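Home Talks Slides Notes Contact

Husley build, speaker notes — Alaric Iwasaki

Slide 2. Start with the budget: evenings only, one bench, parts from Deston. State the loop rate, 50 Hz, then the jaw encoder resolution, 12 bits. Pause for questions on wiring.
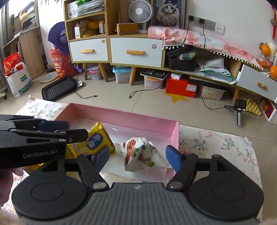 Pad compliance is the main variable in this build. A stiff pad slips on film packaging; a soft one folds at the tip. Point out the blue pads, set wide apart and angled toward each other, and the crumpled white packet between them in the box. Give the closing force limit — 30 N — and go to the Havach mount.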